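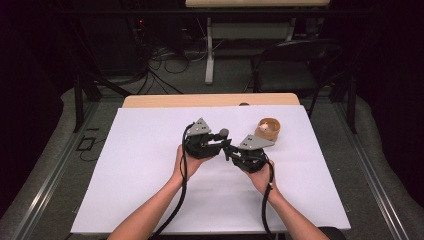

4.2 What the cup does and does not tell us

The Drisberg protocol scores a small-parts task by its end state. A part is counted as placed if it is inside the container when the trial ends, and as not placed otherwise. The rule is easy to apply, and the 11 raters we asked to use it had little trouble agreeing with one another. We are less sure that they were agreeing about anything of interest. A cup with a part in it is the same cup whether the part was set down with care or fell in on the second bounce, and the score sheet has no column for the difference.

Dimitrov has argued, in discussion of our earlier draft, that this is a strength. In his view the end state is the only thing an ordinary user cares about, and grading the manner of placing invites raters to reward what looks graceful. We accept the second point. The first seems to us to be assumed. Someone who drops a screw into a dish at home cares a good deal about whether it bounced, rolled, or had to be chased across the table, and would not call two such evenings equal just from looking in the dish the next morning.

There is also the matter of the surface. The Cirisgate version of the task uses a plain board, and its manual describes the plain board as "neutral." We doubt that any surface is neutral for small parts. A pale board makes a dark part easy to find and a pale one harder, so that two parts of the same size and shape may differ in difficulty before anyone has touched them. The manual treats color as a labeling convenience. Of the 59 trials we re-scored, only those with dark parts were ever described by raters as "clear from start to finish," a phrase we did not prompt. This is weak evidence, since the dark parts also came in a different shape, and we do not want to lean on it.
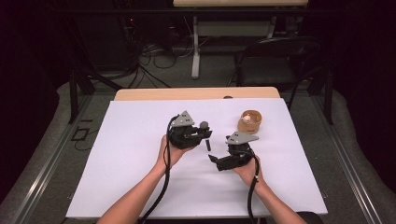 Container choice has received even less attention than surface color. The Datach guidelines ask for "a small open vessel" and leave it there, which allows a saucer, a jar lid, or a deep mug under one heading. These are not the same target. A saucer forgives a poor approach but lets round things roll back out; a mug does the reverse. The short round wooden cup in Figure 2 falls somewhere between, and it has a rim that a part must clear. It already has a small white object inside while a small black cylinder is still outside it, so under the end-state rule this moment would score one placed and one not placed. That is correct as far as it goes. It says nothing about how the white object got there, or whether its being in the cup makes the next placement easier or harder – a question on which we could find no data at all.

Ocampo suggests a simple repair: empty the container between parts. We tried this and found that it fixes one problem by making another. The task then becomes a string of single placements, and whatever people do differently when a cup is filling up is lost. Becerra's timed variant keeps the parts in place but adds a clock, which in our view mainly measures haste.

We therefore report end-state scores in Table 2 for comparison with earlier work, and ask the reader not to make much of them. Where two conditions differ only slightly on this measure, we draw no conclusion. Where they differ a lot, we would still want to know which cup was used, what color the board was, and what was already in the cup when the last part was picked up.

Contact the authors | Copyright the authors, all rights reserved | Back to top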